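27 June 2023 — workshop notebook, memorial bench + walk markers

Bench for Piret Sproģis. Walk is Saturday week, bench has to be at the Bosau end of the path before then. Family came by at lunch, two nieces and a brother. They liked the curved back, did not like the dark stain. Going with plain oil.

Boards: larch from Noswood, 14 lengths, one with a split right through a knot, set aside for the marker posts. Rest planed to 32 mm. Blade is dull again, tearout on the two widest. Sanded by hand, took most of the morning.

Wording for the plate, as agreed with the brother:
Piret Sproģis
District nurse, Bosau and Sepp
She walked everywhere

He wanted the years on too, the nieces didn't. Left off for now. Check spelling of surname AGAIN before engraving, there is a mark on the g and the draft the engraver sent back had lost it. Also his spacing is too tight on line two.

Walk money so far is 2,113, goes to the home nursing fund. Bench materials do NOT come out of that — Rustik is covering the timber and I'm not charging time. Put this in writing to the family, there was some confusion on the phone. 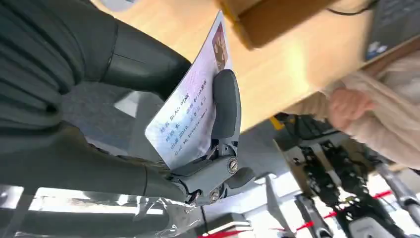 Still to do

Marker posts. Route is the old round she did on foot, Sepp chapel to the lake. Posts 85 cm above ground, pointed ends charred. Arrows routed, painted white. First two arrows came out shallow, bit had slipped in the collet. Redone.

Leg joints. Dry fit ok on the left, right one rocks. Think the shoulder is out by a hair, pare it tomorow, don't touch the mortise.

Fixings. Parish wants it bolted down, so ground anchors, not a slab. Need four, have three. Order the longer ones, soil is soft by the water.

Oil. Two thin coats, a full day between. Last bench went sticky in March from putting on too much in a cold shop. Wipe off properly this time.

Programs. Not my job but the printer rang here anyway. 400 copies, folded. Passed on the number for the niece with the short hair, forgot to ask which one she is.

Van is free Thursday after four. Bench is heavy, need a second pair of hands at the gate, path to narrow for the trolley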